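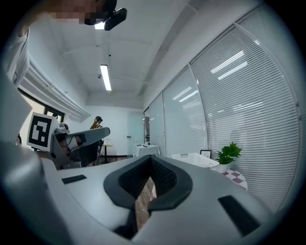 Small reddish rectangles, side by side. Brick patterns look a lot like this.

Bricks! How do they get made?

Look down next time you're on an old sidewalk. Or look at the wall of your school. Bricks are everywhere, and people have been making them for thousands of years. Way before trucks. Way before electricity.

First you need clay. Clay is very fine, sticky dirt. Squish it and it keeps its shape. Cool, right?

The clay gets mixed with water and a bit of sand. Then it goes in a mold, kind of like a cookie cutter. Or a machine pushes it out in one long strip, like toothpaste, and wires slice it up.

Next comes drying. Slow! If a brick drys too fast it can crack. In the town of Trillow the old brickyard left its bricks out under a roof for 21 days in August.

Then the really hot part. Bricks go in a giant oven called a kiln (some people say "kill", some say "kiln"). Much, much hotter than your oven at home. The heat changes the clay for good. You can't turn it back into mud after that, even if you leave it out in the rain.

Why red? Iron. Lots of clay has iron in it, and iron turns reddish when it gets hot in air. Same kind of red as rust. Clay with more lime in it can come out yellow or cream insted.

The Trillow kiln held 4,000 bricks at once. It took 8 people to load it.

Try it: draw a brick wall. Start each new row half a brick over. That pattern is called running bond, and it makes walls strong.

Word to know: mortar. The gray paste between bricks.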